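**Notizen für den Vortrag in Zadberg, 09.04.2021**
Thema: Richtig sitzen, richtig liegen — was ich in der Nachtpflege über Schlaf gelernt habe

(Langsam anfangen. Wasser hinstellen. Das Mikrofon prüfen, letztes Mal war es zu leise für die hinteren Reihen.)

**Begrüßung**

Guten Abend. Mein Name ist Kerttu Pesonen, ich komme aus Finnland und arbeite seit vielen Jahren als Nachtschwester im Haus Kallon. Wenn ich ein deutsches Wort falsch sage, dürfen Sie mich gerne verbessern, aber bitte erst am Ende.

Ich spreche heute über den Schlaf von älteren Menschen. Ich bin keine Ärztin. Alles, was ich erzähle, kommt aus meinen Nächten und aus dem Schlafheft, das wir im Haus führen.

**Das Schlafheft**

- Angefangen im März, auf zwei Stationen
- 32 Bewohnerinnen und Bewohner haben mitgemacht
- 213 Einträge insgesamt, davon 108 mit dem Wort «Nickerchen»

(Pause. Die Zahl 108 wiederholen.)

Diese Zahl hat mich überrascht. Mehr als die Hälfte der Einträge erwähnt den Schlaf am Tag. Wir haben lange nur gefragt: Wie war die Nacht? Wir hätten auch fragen müssen: Wie war der Nachmittag? Mein Kollege Irfan Niazi hat dann eine Spalte für die Zeit nach dem Mittagessen eingeführt, und seitdem verstehe ich viele unruhige Nächte besser.

**Der Mittagsschlaf**

Ich bin nicht gegen den Mittagsschlaf. In meiner Familie hat mein Großvater jeden Tag nach dem Essen geschlafen, mit der Zeitung auf dem Bauch. Er ist aber nach kurzer Zeit wieder aufgestanden und in den Stall gegangen. Bei uns im Haus gibt es keinen Stall. Wer um eins einschläft, den weckt oft erst der Kaffeewagen.

Wir bieten jetzt an, die Menschen früher zu wecken. Manche sagen ja, manche sagen nein. Das Nein schreiben wir auch auf und respektieren es.
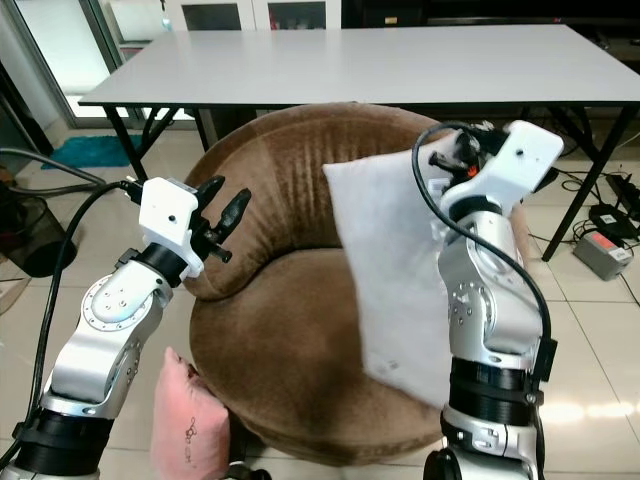

Eine Dame auf meiner Station wollte zum Beispiel nie geweckt werden. Sie hat ihr ganzes Leben in einer Bäckerei gearbeitet und ist um zwei Uhr nachts aufgestanden. Für sie war der Nachmittag immer die eigentliche Schlafenszeit. Wir haben aufgehört, sie nachts ins Bett zurückzuschicken. Sie bekommt um drei Uhr einen Tee und hört Radio mit dem Kopfhörer.

(Hier nicht zu lange erzählen! In Trirnville habe ich dafür die halbe Zeit gebraucht.)

**Licht und Geräusche**

- Vormittags ans Fenster, auch bei grauem Wetter
- Nachts im Flur nur das kleine Licht
- Die Räder vom Wäschewagen ölen lassen
- Schuhe mit weicher Sohle, das gilt auch für mich

Das mit dem Wäschewagen klingt klein. Im Heft stand aber immer wieder «Lärm gegen fünf», und wir haben zuerst die Heizung verdächtigt.

**Für die Angehörigen**

Fragen Sie Ihre Mutter oder Ihren Vater, wie sie früher geschlafen haben. Um wie viel Uhr? Mit offenem Fenster? Allein oder zu zweit? Schreiben Sie es auf und geben Sie den Zettel der Pflege. Ich freue mich über jeden solchen Zettel.

Und bitte setzen Sie kein Schlafmittel selbst ab, auch wenn es Ihnen zu viel vorkommt. Sprechen Sie zuerst mit der Ärztin oder dem Arzt.

**Schluss**

- Fragen aus dem Publikum
- Leere Schlafhefte liegen am Ausgang
- Frau Catacutan sammelt die Adressen für den nächsten Abend
- Stühle bitte stehen lassen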